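Der Nachttisch und ich – eine Annäherung

Freitagabend, halb neun, und statt auf dem Sofa zu liegen, räume ich an einem grauen Schränkchen herum. So weit ist es also gekommen! Angefangen hat alles damit, dass ich nachts im Dunkeln nach meiner Brille getastet und dabei ein volles Wasserglas erwischt habe. Der Teppich hat es überlebt, mein Taschenbuch nicht. Seitdem steht fest: Auf die Platte kommt nur noch, was da wirklich hingehört, alles andere muss in die Schublade oder ganz raus.

Das Schränkchen ist übrigens das Modell Suvarna von Filleo, gebraucht gekauft für 20 Euro (der Verkäufer wollte erst mehr, aber ich kann hartnäckig sein). Eine breite Schublade, glatte Platte obendrauf, fertig.
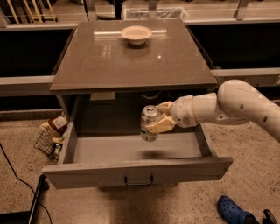
Was ich an so einer einzelnen Schublade mag: Man kann sich nicht verzetteln. Bei meiner alten Kommode hatte ich 4 davon und in jeder lag ein bisschen von allem, Ladekabel neben Hustenbonbons neben Batterien, von denen kein Mensch wusste, ob sie noch gehen. Jetzt habe ich sie erst mal komplett leer gemacht und will ganz langsam wieder einräumen. Taschentücher, Handcreme, Ohrstöpsel, ein Stift. Ein Getränk für nachts auch, und da geht bei mir die Diskussion los – oben oder unten? 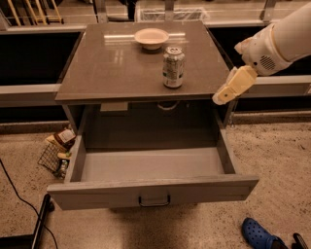
Nach dem Malheur mit dem Wasserglas bin ich ja ein gebranntes Kind. Ein offenes Glas kommt mir nicht mehr neben das Bett, eine Dose mit Lasche finde ich da schon sympathischer, solange sie zu ist. Nur wohin damit? Steht sie so weit vorne an der Kante wie hier, direkt über der offenen Schublade, werde ich schon beim Hinschauen nervös. Einmal im Halbschlaf mit dem Ellbogen dran und sie liegt unten drin. Die kleine helle Schale dagegen steht hinten richtig gut, da kommen abends Ringe und Haargummis rein, und der weite Rand ist praktisch, wenn man nicht mehr so genau zielt.

Die Schale hat übrigens eine Vorgeschichte. Gekauft habe ich sie im März auf dem Flohmarkt in Grornano, im Zweierpack, und eigentlich sollten beide in die Küche. Für Müsli sind sie mir aber zu flach, da schwappt die Milch drüber. Die andere wohnt jetzt im Flur und sammelt Kleingeld.

Kleiner Nachteil der glänzenden Platte: Man sieht wirklich jeden Fingerabdruck, und sobald das Deckenlicht an ist, spiegelt sich der ganze Streifen darin. Ich wische jetzt mit einem leicht feuchten Tuch und gehe trocken nach, das reicht völlig. Dieses teure Pflegespray von Dretard habe ich auch probiert, hat bei mir nur Schlieren gemacht.

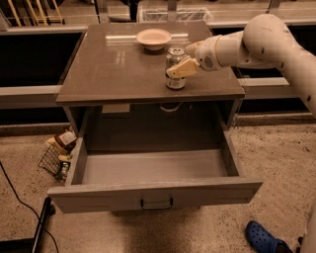
Ob die Dose nun auf Dauer oben oder unten wohnt, entscheide ich nach einer Woche Probeschlafen. Mein Bauchgefühl sagt Schublade, die Bequemlichkeit sagt Platte. Als Nächstes will ich noch Filzgleiter unter das Schränkchen kleben, weil es beim Verrücken so fies über den Boden kratzt. Falls jemand von euch welche kennt, die länger als 2 Monate halten, schreibt es mir bitte in die Kommentare!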